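Workshop notebook, December, started 7.20 am

Bookbinding bench. Paste trials, continued from the last lot of pages.

Good morning so far! The second batch of wheat paste came out of the fridge smooth as custard and I am very pleased with it. Recipe for whoever picks this up after me: one part flour to five parts water by volume, whisked cold, left to sit while the kettle boils, then cooked low in the small saucepan until it goes from milky to slightly see-through. Push it through the sieve twice. Gerrit only does it once and then complains about lumps in his joints, so twice.

Old batch (the one with the methyl cellulose mixed in half and half) is still usable but has gone thin on top. Stirred it, brushed out a strip on scrap, and it dried flat with no cockle. I had expected to bin it. Keeping it for spine linings where I want the extra slip.

Grain direction, again. I cut the boards for the Maldonado ledgers last night under the bad light and got one pair wrong. Found out when I wet the lining and the board pulled in the wrong direction across the width. Note to self in large letters: MARK THE GRAIN ARROW BEFORE CUTTING. Pencil, both faces, every board. The wrong pair can become slipcase bases so it isn't a waste, only a nuisance.

8.40 am

Adi Chong dropped in with the offcuts of blue cloth from the Brurkaston job and stayed for a good hour, which was lovely and also the reason the second ledger isn't sewn. We talked about tapes versus cords. Adi is firmly for linen tapes on anything that has to open flat at a desk, and after handling the ledger she did in the winter I'm coming around. It opens like a dream! You can put a pen down in the gutter and it just lies there. My corded one springs shut if you breathe on it.

So, second ledger on tapes. 20 sections, folded and pressed overnight under the lithography stone. Sewing stations marked at head and tail kettles plus the tape pairs. Thread is 18/3 linen, waxed. I ran it through the beeswax more times than I needed to because I like the smell.

Swell check: knocked up the sections after the first few and the swell was more than I wanted. Rubbed them down with the bone folder after each pair from then on and it settled nicely. Too little swell and there's nothing to round, too much and it looks like a wedge of cheese. Thinner thread would fix it too, but then the tail gets floppy, and these ledgers are going to be hauled about by people writing in them every day.

11 am

Headbands. Had a go at the two-colour one out of Adi's old class handout, silk over a cord core, cream and dark green. First attempt: beads sitting too high and wandering off the edge of the spine. Unpicked it. Second attempt: pulled each bead down with the needle before crossing over, and tied down into the centre of a section every fourth wrap. Much better. The colour change still jumps where I lost my place answering the phone. You would have to be looking for it, but I'll be looking for it for the rest of my life.

Glued up with PVA on the spine only, paste for everything else. I know opinions vary. Gerrit Van Damme would have me do animal glue throughout and he may be right about being able to take it apart later, but the glue pot takes half the morning and these are working books.

Lunch, then rounding. Spine was still a bit tacky, so it rounded well. Light taps with the hammer, thumb on the fore-edge, turn over, repeat. Backed between the boards in the laying press. Shoulders came up even on the left. The right one is lower toward the tail. Went back and persuaded it.

2.30 pm

Cloth. The blue from Brurkaston takes paste strangely. It darkens straight away and stays dark for ages, and I thought I'd ruined the test piece, but it came back to its proper colour once dry. Worth writing on the roll. Tried a PVA and paste mix on a second test piece and that one barely changed at all, so mix it is for the covers. Turn-ins at 18 mm, which gives enough to get round the board without a ridge under the endpaper.

Endpapers are the marbled sheets from Divel. I had saved them for something special and then thought, what am I waiting for? They look terrific against the blue. The paper has a fair bit of stretch across the grain so trim after pasting, never before.

Still to do
Second ledger: case in, press overnight with blotters, change blotters first thing.
First ledger: label. Goatskin scrap, pared at the edges. Practise the lettering on card first, the 80 line brass type is too big, try the next one down.
Sharpen the paring knife. It is dragging.
Ask Pludwood whether they still do the 2 mm greyboard, long grain.
Ask Gerrit about borrowing his finishing press.
Write up the paste recipe properly for the wall.
Clear a dry shelf for the finished ledgers, spines out, nothing heavy on top.

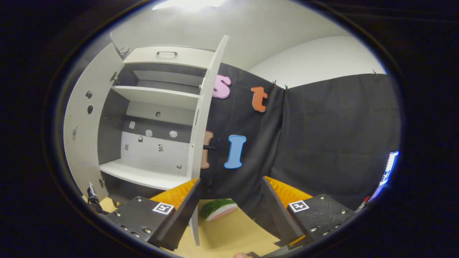 White cabinet with the doors open, shelves inside, black cloth on the wall behind.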